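Section 4 - Comparing fingertip pads on the hand-held gripper

Do this after section 3 (camera mount). Allow an afternoon if you have both pad sets, Plakel and Zotia. 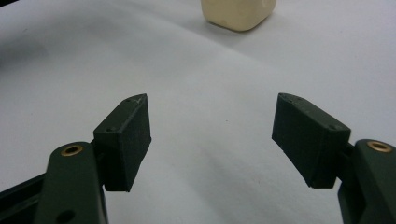 A reader of the last version wrote in that the pads should be compared on the arm first and the hand tool second, as the arm shows up slip sooner. Fair point for heavy parts. For small blocks we still start by hand - quicker to swap, less to break.

4.1 Before you start

1. Lay white paper or board on the bench. Tape it down.
2. Fingers fully open. Both pads must show in the camera view, tips level.
3. Check the bushings on both links. Any side play, stop and go back to 2.6.
4. Plug in the Carrillo controller. Wait for the steady light.

CAUTION: keep fingers out of the gap when the controller is on. It closes without warning at power-up if the trigger is held.

4.2 Hand runs

1. Put the block straight ahead of the gap, a good reach away.
2. Start recording. Move in slowly, pads either side of the block.
3. Close, lift, hold, put down. Open fully before you back off.
4. Do 18 lifts per pad set. Same block, same start point.
5. Write down every slip, even the small ones. Dont rely on the video.

Note: worn corners on the pads are fine. A worn inner face is not - change both pads, never just one.

4.3 Swapping pads

1. Controller off, cable out.
2. Undo the pad screw. Support the pad with your other hand.
3. Fit the new one, inner face towards the gap. Nip up, dont force it, the thread is only plastic.
4. Open and close by hand a few times. Pads should meet flat.
5. Re-run the zero (menu 5). Skipping this spoils the comparision.

4.4 Same again on the arm

1. Bolt the gripper to the Standia arm, four screws, long ones at the top.
2. Set speed to 100 mm/s and closing force to low.
3. Load program 205. Repeat the 18 lifts.
4. Error 523 means the arm cant see the gripper. Reseat the cable, restart.

CAUTION: stay outside the marked area while the program runs.

Keep hand and arm results on seperate sheets.

Last updated: January 2020

Related sections
Camera mount and focus
Bushings and side play
Controller error list
Spare pads and screws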